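How Do You Teach a Robot to Pick Up Fruit?

Robots are terrible at guessing. Tell your little brother "put the apple in the bowl" and he might even do it. Tell a robot arm the same thing and it will hang there like a coat.

So at the Kelden workshop, people show it. A teacher sits down at two small handles. Move the left handle, and the left arm moves. Squeeze, and the fingers squeeze. Driving a robot from somewhere else like this is called teleoperation, a very long word for "you be my hands."

Today's lesson is fruit. There's a basket, a bowl, and a great deal of patience. 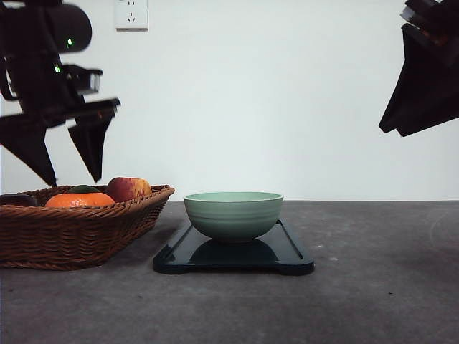 Rasa Urbonaitė says the first time she tried it, she crushed 3 plums and then apologized to the robot, and she still thinks the plums deserved it more.

While the teacher drives, a computer writes everything down: where each joint is, how wide the fingers are open, what the cameras see. One try from start to finish is called a demonstration. One is not enough. The robot would learn to pick up one apple in one exact spot, and then be baffled by any apple that had rolled an inch. Sihan Wei recorded 588 demonstrations in August. Ask him about fruit at your own risk. 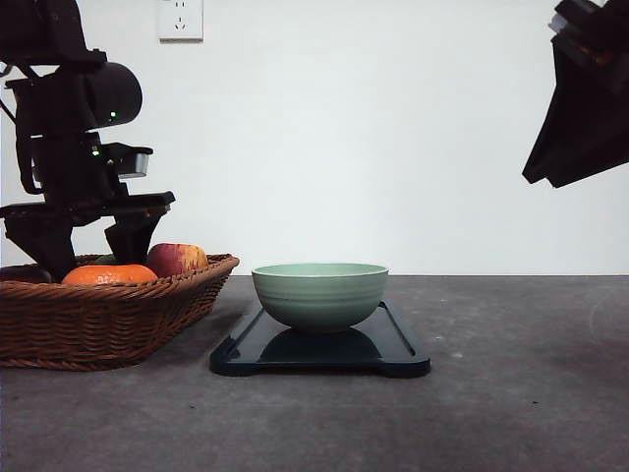
Fingers down in the basket, with an orange and an apple close by.

After all that, the computer looks for patterns in the recordings, and the robot gets a turn with no one at the handles. Sometimes it does well. Sometimes it grabs the air very carefully, next to the apple, and carries the air to the bowl.

Then the teacher sits back down and records some more.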